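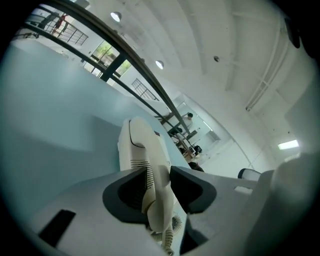 Re: [oldphones] cleaning up an off-white handset + cord question

From: Sneha Yadav
To: oldphones list
Date: 3rd June

Johannes, quick one before I run out the door, will answer the rest tonight if I forget anything.

Johannes Buthelezi wrote:

> Hi all. I've taken on the desk phones from the Dimley building, a box of
> them, all the same family as far as I can tell. White or what used to be
> white. Coiled cords. My questions:
>
> 1. Are they supposed to be this cream color or is that age? The bases are
> a different shade from the handsets on a couple of them.
>
> 2. Cords are sticky. Is there any saving them or do I just buy new?
>
> 3. One handset has a rattle and one is very faint at the ear end. The
> seam down the side looks glued to me, I don't see any screws. Don't want
> to crack it.
>
> 4. What do people use on the slots? There's gunk in there and a wet cloth
> just pushes it further in.
>
> I'd like at least one on the hall table and working by December when the
> family comes. Not fussy about perfect.
>
> Johannes

OK so. The one at the top of this mail is the sort I mean when I say "slot type" below, parallel slots at the ear end, thin dark seam down the side, rounded top. If yours look like that then most of this applies. If yours have a ring of round holes and a cap that unscrews, ignore me, different animal, and a much easier one.

Color. Could be either. Some were sold as ivory and some as white and the white ones drift. Best test is somewhere the light never got. Pull the plug at the cord end and look just inside the socket. If it's the same cream in there, it was born cream, leave it be. If it's paler inside than out you've got yellowing. Bases not matching handsets is normal in an office lot, people swapped handsets all the time when one broke. Try shuffling yours around before you do anything clever, you may find the pairs are all in the box.

I don't bleach any more. Did two with peroxide cream a few summers back and one came out streaky, like a bad haircut, and it's worse than the yellow was. There's a long thread from Villanueva on it in the archive, she gets lovely results but she has the patience and I dont.

Cords. Sticky usually comes off. Unplug both ends, don't try it attached. Bowl of warm water, good squirt of dish soap, leave the coils in for ten minutes but keep the plugs OUT of the water, hang them over the rim. Then pull it through a folded cloth a few coils at a time. It takes forever. Rinse, same way, hang over a door to dry, overnight at least. If it's still tacky after two rounds the plastic itself is going and no soap will fix that, buy new.

If the coils have gone slack or kinked backwards, wind it round a broom handle tight, tape the ends, hair dryer on low, let it cool fully before you take it off. I leave it on till next morning. Works on maybe half of them.

New cords, get beige if your handset is cream. Bright white next to an old handset looks awful, ask me how I know. Gimska had the beige ones last time I looked, the short length is fine for a table but for a hall get the long.

Seam. Please don't pry at it!! On this type it can be glued or it can be clipped, and they look just the same from outside. I've broken one finding out. Look for a screw under any sticker or little plug at the cord end first. If there is nothing there, flex it very gently between your thumbs, a clipped one will creak and the seam opens a hair. Glued one does nothing. If it does nothing, stop.

Rattle: often just a loose bit of packing or a broken clip tip floating in there. Does no harm. If you can live with it, live with it.

Faint at the ear: try it with a known good cord before you blame the handset. I'd bet on the cord. Then swap handset to another base. If the faintness follows the handset, it's the capsule or its leads and you're into opening it, see above. Clogged slots will take some volume off too so clean those before you judge.

Slots. Dry first, always dry first. Wooden toothpick or a stiff toothbrush, hold the handset so the slots face down and the gunk drops out and not in. Then a cotton bud barely damp with rubbing alcohol, one slot at a time. No spray. If you must polish the shell afterwards, by hand with very fine paper, wet, I start at 1000 and finish at 2000. Not 800, it leaves marks you'll be chasing all evening, and keep off the seam and any lettering. Then plastic polish. I use the Navum one, others will tell you toothpaste, it's fine, smells nicer.

Does anyone else on here have a spare base in cream to go with a slot type? I have a handset with no home and would trade a dial faceplate or a box of wall plugs for it.

Johannes, send a photo of the cord ends when you get a minute, want to see if they're the clip plugs or the spade kind. If spade, write down which color went where BEFORE you undo them. On paper. On the box lid if you have to.

Have to go, the parking runs out.

Sneha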